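Coaching Youth Hockey, Session 7: Running a Bench

OK, so last week we got through line changes on paper and half of you told me it made sense until you tried it with real kids. Fair enough! We're going to stay on the bench this week and talk about shift length, because it's the thing I get the most emails about (and the thing I got most wrong in my first season with the Skidora girls).

Start with the clock. For 12-year-olds I like short shifts, and the reading packet has my old bench sheet from a game against Brerkness. Look at the second period — one of my centers stayed out for 58 seconds, then went again after 20 on the bench. She was gassed, we gave up a goal, and that one's on me. 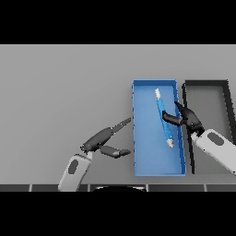

Emiliano Iglesias disagrees with me on this and asked me to tell you so: he'd let a tired line stay out if the puck is in the other team's end, and he thinks I pull kids off just when they're starting to get somewhere. We've argued about it since July. My answer is that a kid who is having fun down there will never look at the bench, so you have to teach her when to look.

Try this at practice. Put 3 lines together, play full ice, and let the players call their own changes for one whole game. Don't yell. Write down who comes off late and who comes off early, then talk to them afterward, one at a time if you can. The early ones are often nervous about making a mistake — please don't praise them for hustle and move on.

For next time: read the goalie chapter, and bring a bench sheet from any game you've coached or watched. Consuelo Robles has spare blank sheets if you've run out.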